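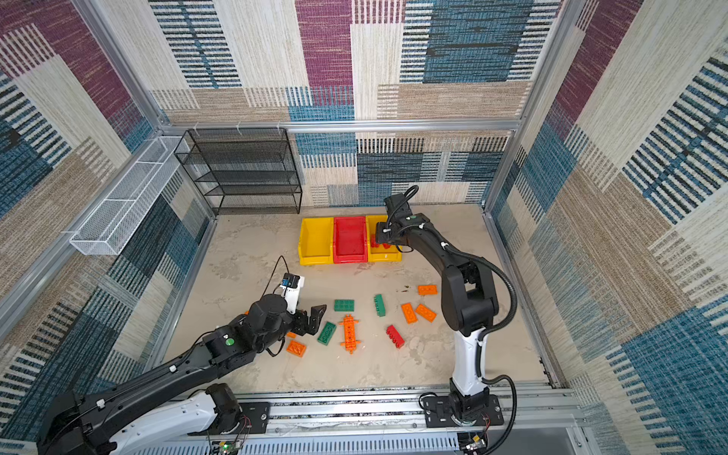 How long does it take to sort a box of toy bricks by color?

Depends who's sitting next to you. Derek Lockwood said 3 minutes, tops, and it took him the whole of the train strike.

He'd come back to Lallbridge in August to clear his mother's house. Kitchen done. Stairs done. Then the box, under the spare bed, HERNER on the lid in marker, which was the street they lived on before. Bricks. 273 of them by her count, she'd written that too, on a card, and then crossed it out and put 156. No reason given.

He got bins. Red for, well, not red. The reds went in a yellow one, because the first red landed there and after that it was the rule.

"Thats wrong," said his niece, from the door. Eight years old, toast in hand.

"It's a system."

"It's a wrong system."

She sat down anyway. Greens in the middle, she said, greens are trees. Orange over here. She pushed three of them up against each other and wouldn't say what they were. Then a long orange piece, flat, studs down the middle, the bottom of a truck maybe. Derek turned it over. Turned it back. His brother had cried about this truck. A whole Christmas in Clisbridge, everybody on hands and knees, the wheels gone down the grate.

"Where's the rest?"

"No idea."

"Was it fast?"

"Very."

Phone going. The van people, Swanepoel, could they come early, could he have everything boxed in 90 minutes. He said sure. He said teh door's open, just come in.

He did not box anything. He looked for wheels. Under the rug, in the sewing tin, in the lid of the sewing tin. She looked too, crumbs everywhere, and found a button the right size, and then another one, brown, not matching.

They were short two when the van pulled up.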